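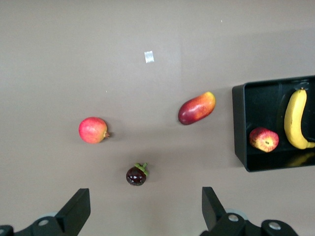
5th September – Latuheru, writers' room notebook, season 2

Where we are: six episodes on the wall, four of them with endings. Wenceslao says the other two will come to us. He has been saying so since January.

Spent the morning on the ferry murder. The trouble is the same as last week. Our detective works out who did it in the middle of episode three and then has to be kept busy till the finale, so we keep giving her errands. At present she drives to Nurnberg to look at a ledger, drives home, and remembers she should have photographed the ledger. I wrote that scene and I'd like it gone.

Tried on the board:
– Move the ledger to episode one, as something she sees and doesn't understand. Works, but kills the Nurnberg trip, and Odeck have already told us how much they like the Nurnberg trip.
– Give the ledger to the brother. He then has a reason to lie at the funeral, a thing he has been doing so far out of pure professionalism.
– Let her be wrong in three. Properly wrong, arrests somebody, has to live with it. Fitriani's idea, and the only one that made the room go quiet in a good way.

Went with wrong. That means the harbor master gets arrested, so he needs more than the one line he has now ("Tide's turning"). Pornthip is taking a pass at him. She wants him funny. I want him to have a first name before we get to funny.

Read the episode two draft aloud after lunch. Runs long by some eight pages, mostly people arriving at doors. Cut the second door. Cut the dog, who had no arc. The kitchen scene between the sisters plays much better with the accusation left out – they both know, we know, let them argue over who drives Mom to the clinic.

Odeck's notes came in at four. Most are fair. One asks whether the victim could be "more present", and we're all thinking about that.
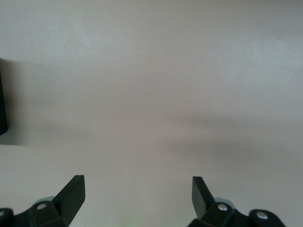

Bello wrote back on the notes thread that he'd keep the Nurnberg trip and send the wrong detective: let the junior go, find the ledger, and sit on it because he's scared of her. Then her mistake in three is partly his. Annoyingly good. It also saves the location, so Odeck can go on liking it.

To do:
– New outline for three and four, me
– Harbor master pass, Pornthip
– Ask Rizal if the junior can drive. The actor, I mean
– Title. Astska is still on the cover page and still means nothing to anyone in the building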